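Seema Bhatt
robotics club thread, April, typing this on the bus so bear with

Seema Bhatt
so we finally have the arms doing stuff at the same time without me having to stand over the stop button. took all of half term and most of my patience

Seema Bhatt
for anyone new — this is our student project for the Bronley showcase. toys and tools go on the table, arms have to sort them. you drive it by hand first, record loads of goes, then train on the recordings

Seema Bhatt
current tally is 1,418 recorded goes. target was 1,000 so we're over, but 129 of those are getting binned as someone (me) had the wrong settings on for an entire afternoon. still cross

Seema Bhatt
couple from today's session 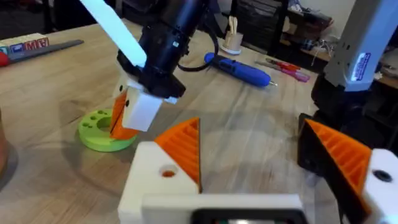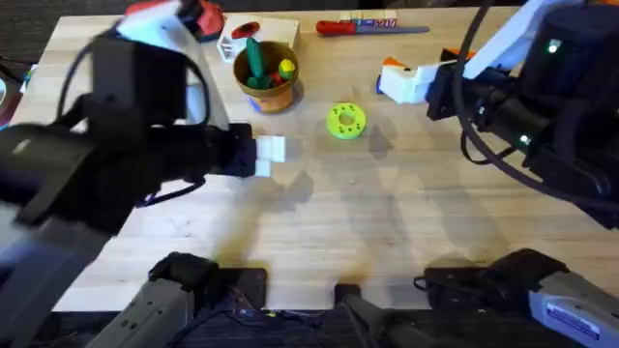 Both from the sorting table. Green ring in the first one, little white block in the gripper in the second.

Seema Bhatt
the orange ridged pads are the thing I get asked about most. went through 3 versions. first lot were too stiff and everything pinged out sideways, second lot tore. these ones have held up since Feburary

Seema Bhatt
round things are still the worst. blocks are fine, you squeeze a block and it stays squeezed. anything with a hole in the middle you've got to decide — grab the rim or go over the top? we all drive it differently and then the model learns a sort of mushy average of everyone

Seema Bhatt
Lewis trial (our first one, named after the first year who lost the vote) was rim only. got it maybe half the time. Brellen trial was over the top only, much better but so slow. you could make a tea

Seema Bhatt
Ramesh Mathur asked in the group chat why we don't just pick one and make everybody stick to it. fair. we're doing that from tomorrow. over the top, no freestyling, I will be checking

Seema Bhatt
other lesson — tighten the table clamps BEFORE you calibrate. then calibrate. then don't lean on the table. I have leaned on the table

Seema Bhatt
also cables. if you're on setup please check the loop at each wrist has enough slack before you start driving, we snagged one last week and lost the evening redoing the zero positions

Seema Bhatt
things I need before showcase:
more drivers for the 4pm slot
someone to relabel the Nallov folder, its a mess
a better power strip

Seema Bhatt
no experience needed for driving btw. takes ten minutes to get the hang of it and then you're annoyingly good at it by the end of the hour. first years are better than us, makes me feel ancient

Seema Bhatt
will post numbers once the new traning run's done, should be overnight if the lab machine behaves

Seema Bhatt
right my stop. dm if you want a slot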